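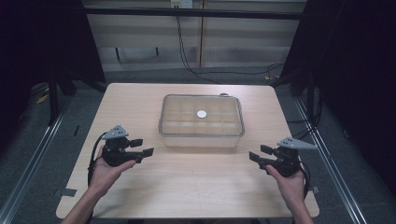 A clear compartment box on the table, with one small white disc in a middle section.

Sorting morning is back at Vistville, and I went along to see what the fuss was about. If you have a drawer at home full of buttons, washers, game counters and the little round things that drop off the bottom of chairs, you might want to come to the next one (I certainly will, my drawer is a disgrace).

The idea comes from Agustina Insaurralde, who started it last September after she spent a whole evening hunting for one draughts piece. You bring your jumble in a bag or a biscuit tin, you borrow a divided box, and you sit down and put things where they belong. It starts at 9 and the kettle goes on at 11, and most people were still chatting well after that.

I had expected it to be a bit dull. It was lovely! There is something very calming about dropping small things into small spaces, and the see-through boxes are a big part of it – you can find what you want without taking the lid off and tipping the lot on the carpet, as I have done more than once.

Agustina's one firm piece of advice is to begin in the middle. Put your first piece in a centre section, she told me, and work outwards, so the things you use most end up where your hand goes first. I tried filling mine from the corner out of pure stubbornness and had to start again when the buttons got out of control.

Aníbal Mota had come with a tin that belonged to his aunt and held mostly collar studs, plus a key he can't place. Ximena Daza was doing beads by colour, which led to a long and quite heated talk about whether turquoise goes with the blues or the greens. It was still going when I left. I say greens.

There are 20 boxes to borrow at the moment and up to 40 people have asked to come next time, so Abdelghani Nasr is looking for more. He would like clear ones with a lid that stays shut, any size, and he doesn't mind if they are scratched. Please wash them first – he had one handed in last month with glitter in every corner and he is still finding it on his jumpers.

You can take your box home for the month if you write your name in the book by the door. Larger bits such as hinges and door handles are better off in a jar, and there are a few jars on the shelf for anyone who needs one.

The next sorting morning is in the same room at the same time. It's free, though a packet of biscuits is always welcome. If you have spare boxes, leave them at the front desk marked for Abdelghani. And if anyone has lost a key, do ask Aníbal.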